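4.2 Recording your first pushes

1. Set the blocks upright on the board and bring the rod down until it sits just above the wood.
2. Press Record, then steer one block towards its partner. 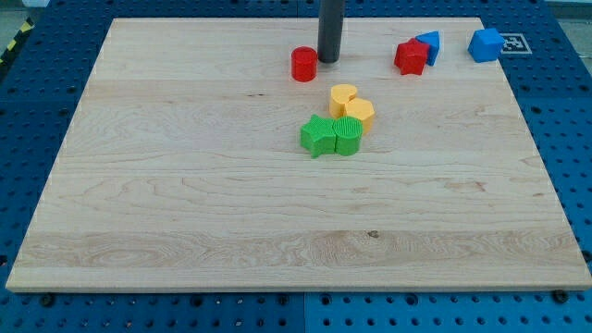
3. Press Stop and type a short instruction, such as "push the red star to the blue cube".

Note: Keep your wobbly attempts too – Grarkard learns loads from a good recovery! Aim for 500 episodes before your first training run.

Caution: Keep hands off the board while recording.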